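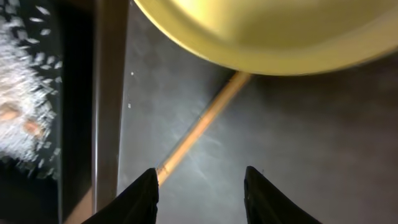 Clearing a Counter by Gripper: Tips From the Grulwood Trials

May 14, 2022
By Szymon Nowakowski
4 min read

These notes come from the Grulwood kitchen trials, where we compared two ways of getting a robot arm to clear a counter. Method A plans the whole move from a fixed overhead view. Method B plans a rough approach, stops short, and plans the last stretch again from the wrist view. Each method got 40 attempts on the same set of household items. Method A dropped or missed 16. Method B dropped or missed 7. The tips below apply to anyone running a small arm over a home counter or a shop bench.

Open the fingers before coming down
Set the gap while the arm is still high. Opening near the surface pushes light items away, and thin rods roll. A wide gap costs a little closing time and saves most of the first-contact errors.

Treat rims as the hard case
A rounded yellow edge close to the lens can fill a corner of the wrist view and leave only an arc to work with. Do not fit a full circle to a short arc. In our logs the fitted center moved too much between readings to be useful. Use the local direction of the edge and bring one finger to each side of it.

Check long thin shapes twice
A tan strip on a gray counter can be a stick or a seam. From one view the two give nearly the same line. Shift the wrist sideways a short distance and compare. A raised stick moves against the counter pattern and a seam stays with it. Method A had no step for this and tried to pick up seams on the Esach counter several times.

Wipe the counter, then calibrate
Mottled gray surfaces hide smudges from people but not from the edge detector. Pale streaks and small white specks produce false corners. Wipe with a damp cloth, dry fully, and take the background reading after that. If the counter is wiped again during the day, take a new reading.

Slow the last stretch
Blur was the main cause of bad re-plans in Method B. We had the arm pause before each reading. Shortening the pause brought the errors back quickly.

Light from the side you are not reaching from
Glossy dishes throw a bright patch that the software may take for a second object. Move the lamp before changing any settings. Matte black fingers help, as they add little glare of their own.

Keep soft items in a separate run
Cloths and crumpled material gave poor outlines with both methods. They were left out of the counts above and will be tested at the Mazurek workshop in August, with the Skestness finger pads fitted.

Log the failures by type
Record misses, drops and false targets in separate columns. A single failure total would have hidden the seam problem.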